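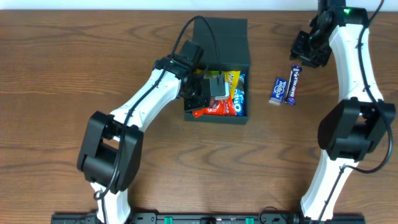 How full should a mixed snack box be before the last small items are added? Full enough that the larger packages hold one another in place, with the remaining gaps left along the sides for bars and gum.

Home | Issues | Authors | Search

Filed under: Packing and Retail Display

Print this article | E-mail this article

3.2 Packing order and item shape

Assorted snack boxes are sold with the lid up, so the raised back panel serves as a backdrop and the contents have to be readable from the front. We compared 2 packing orders, large items first and small items first, across 588 boxes drawn from the Uvo assortment list. Together the boxes held 2,710 items.

Figure 1. Open box, dark green, with packaged snacks inside. An Oreo package stands upright along the right side. A pack of Eclipse gum and a Cadbury Dairy Milk bar lie on the table to the right of the box.

Items were grouped by how they behave under light pressure. Soft wrappers deform and can be pushed into irregular gaps. Bars and gum packs keep their outline and were treated as rigid. The distinction follows Jafarzadeh, although we merged that scheme's two classes of soft wrapper, which our coders could not separate reliably.

With large items first, an upright package against a side wall left a narrow vertical gap that accepted a bar on edge. With small items first, bars settled flat on the floor of the box and were hidden by whatever came next. Boxes packed this way closed without difficulty but scored lower for visibility of contents, and the score did not improve when the same items were repacked by a second person.

Upright placement also affected legibility. A brand name printed along the length of a package reads vertically once the package is stood on end. Raters in the Emarard panel accepted this for familiar brands -- less so for the Cadance store-label items, which they often asked to have turned flat.

Gum packs were the least consistent item. They fit almost anywhere, and packers tended to leave them until last under both orders. We therefore report gum separately in Section 3.3. Ratings were closed on 28/03/2024, and boxes returned after that date are excluded from the tables.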